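I gave up the tumble dryer in June and haven't missed it much. It cost too much to run and it had shrunk two of my jumpers, so Lejla took it for her shop.

Everything goes on the line now, or over the bath if it rains. Towels come out stiff. Shirts are better than before, and I iron 40 minutes a week at most, usually on Monday with the radio on.
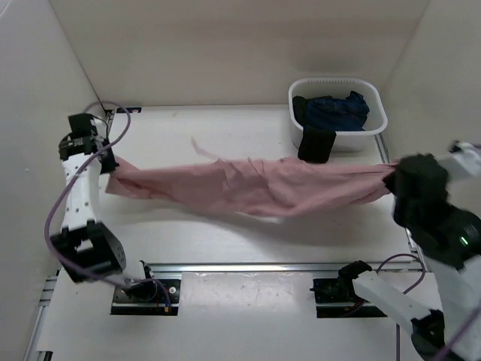 Photo: Nikola Leka

Cotton needs a good pull along its length before it's hung up. Sheets are easier with two people. I do mine alone, with one end shut in a drawer, and fold them in the hall.

Next job is a longer line. The old post leans.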